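Trabajo de fin de asignatura: Ordenación del hogar y consumo
El mito de la caja: por qué guardar no es ordenar
12 de abril de 2018

Introducción

Este trabajo nació de un trastero que no cerraba. La asignatura pedía elegir un hábito doméstico y seguirlo durante el mes de marzo, y elegí el de comprar recipientes para meter dentro lo que ya no cabía en otros recipientes. La bibliografía sobre el tema es escasa y casi toda la firma gente que vende recipientes.

Método

Repartí un cuestionario en dos barrios, Husdale y Skeddale, que comparten línea de autobús y muy poco más. Pregunté por el gasto anual en cajas, cestas y similares, por el lugar donde acaban y por la última vez que se abrieron. Recogí 2.095 respuestas en Husdale, donde la asociación vecinal lo mandó por correo con un entusiasmo que no merecía, y 9 en Skeddale, donde lo dejé en los buzones. La comparación entre barrios queda, por tanto, para otro trabajo.
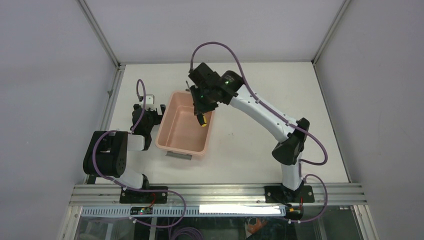
La categoría más difícil de definir fue la de «recipiente sin destino». Al principio la reservaba para las cajas rotas, pero los encuestados insistían en incluir las que estaban en perfecto uso. Un barreño de plástico rosa, rectangular, de esquinas redondeadas y vacío cumple todos los requisitos: sirve para cualquier cosa y por eso no se le asigna ninguna. En el cuestionario acabó en «otros», que fue la respuesta más marcada.

Resultados

De las respuestas de Husdale, la mayoría reconoce tener al menos una caja cuyo contenido ignora. Varias personas escribieron «cables» sin que se les preguntara. El modelo más citado fue el Tichý apilable, seguido del Tivo con tapa, cuya tapa, según los comentarios, se pierde antes del verano.

Limitaciones

La pregunta 4 estaba mal redactada y hubo quien contestó con la talla de zapato. Tampoco medí el volumen de los trasteros. El mío sigue sin cerrar.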